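Grallivari Slotted Desk Baskets, Set of Four: Review

Filed under: Storage and Organizing
Reviewed 10/01/2024

The Grallivari slotted basket is a small open-top plastic bin sold in sets of four. It has no lid, no divider and no label holder. I bought a set in February to replace cardboard trays on a shared worktable, and it has been in daily use since then. The notes below cover fit, rigidity, cleaning and the few things I would change.

Construction

Each basket is a single molding. The walls taper toward the base, so empty baskets nest, and the rim flares outward enough to give the fingers something to hold. Mold seams are trimmed cleanly on three of mine. The fourth had a thin ridge of flash under the rim that came off with a utility knife.

The slots are the main structural compromise. They cut weight and let you see what is inside, but a slotted wall bends more than a solid one. With a load of hand tools the long sides bow outward slightly, and they return to shape when emptied. I have not had a crack. Small hardware is a different matter: wood screws work their way through the slots, points first, and anything thinner than a pencil will eventually do the same. Bag small parts before they go in, or use a solid bin.

Nesting and footprint

Nested, the full set takes up little more shelf space than one basket. They release easily unless pressed down hard, in which case a twist at the rim frees them. They do not stack when full. The Drilldale bin, which I used before the cardboard trays, stacks properly but weighs more and hides its contents.

Because of the taper, baskets placed side by side touch at the rim and leave a wedge of unused space at the base. On a deep shelf this does not matter. On a table it means you lose some width compared with straight-sided bins. I run mine in a row along the back of the table, with the blue one at the left end for cleaning supplies and the red ones for everything else.

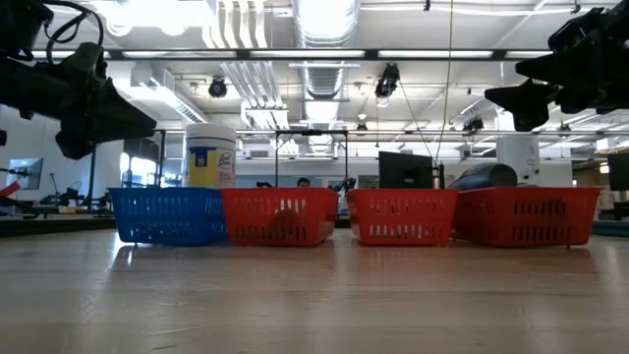
Jiahui Duan: I have had the same set on a laminate counter for a year and the only complaint I would add is sliding. The bases are slick. If you reach in with one hand and pull out something heavy, the whole basket comes along. Stick-on rubber feet fixed it for me, but they have to come off before nesting.

The sliding complaint is fair. On a glossy tabletop an empty basket moves with very little push. A loaded one mostly stays put. I tried a strip of shelf liner under one basket and it held well, at the cost of having to lift the liner whenever the table is wiped down.

Cleaning

Dust collects on the lower edge of each slot, where a cloth does not reach. A soft brush under running water clears a basket in 2 minutes. Disinfecting wipes are fine for the rim and the inside floor but leave the slot edges untouched. The finish shows no clouding after months of wiping. I ran one basket through the dishwasher on the top rack at the low setting and found no warping, though the packaging says hand wash only.

Color

Sets come in mixed colors and the mix cannot be chosen at checkout. Mine had one blue and three red. If you sort by color this is a nuisance, and ordering a second set is no guarantee of a match. Kong sells a similar basket singly, by color, for more money per piece.

Price and availability

The set cost me $11 from Penport with free pickup. At that price I would not expect a reinforced rim, and there isn't one.

Verdict

Suitable for medium-size items that need to be visible and within reach: tape, gloves, chargers, spray bottles, rags. Unsuitable for loose hardware or for stacking. A textured base would be my first request, and a choice of colors the second. I plan to buy another set for the supply closet — the shelves there are wire, so the slick base won't be much of an issue.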